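### 3.2 Collecting demonstrations by remote control

Doors were the part of the task list that everyone on the project assumed would be easy.

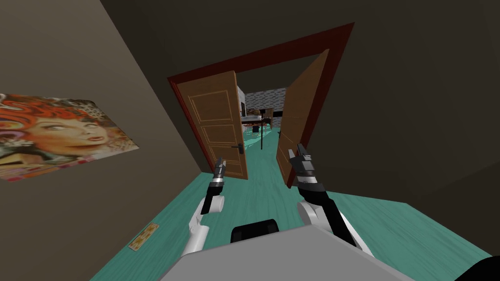

An operator drives both arms with a pair of hand controllers and steers the base with foot pedals, which takes an afternoon to learn and somewhat longer to stop swearing at. We collected 720 demonstrations in the Prilholm simulator between the two authors who could stand it (Villanueva and Teixeira). Each episode starts in a hallway and ends when the base has come to rest in the next room, or when the operator gives up. We kept the second kind too, labeled as failures, and they are used in Section 4.

**Figure 3.** View from the robot during a door episode in simulation. Both arms reach forward toward an open doorway with two wooden doors; a room with a tiled wall lies beyond. The view is strongly tilted.

Operators were given three instructions: keep both grippers in view, do not push a door with the base, and finish the episode without resetting the arms halfway. The second was broken most often. A wide base is a very persuasive door opener, and a person with sore thumbs will find that out within the hour. Teixeira's early episodes contain so much of this that the first policy trained on them, Molluline-A, ignored handles altogether and drove at every door like a shopping cart. We removed those episodes and trained again.

Double doors brought out a second difference between operators. Villanueva works one arm at a time and parks the other - slow, but easy to imitate. Teixeira moves both together, and his timing varies from one episode to the next. Mixing the two styles gave a policy that would start one way, change its mind, and hold both arms out in front of it until the time limit. Adding an operator label as an input cured most of the dithering. We evaluate each labeled style separately over 100 trials and report the results side by side, to the continuing satisfaction of one author.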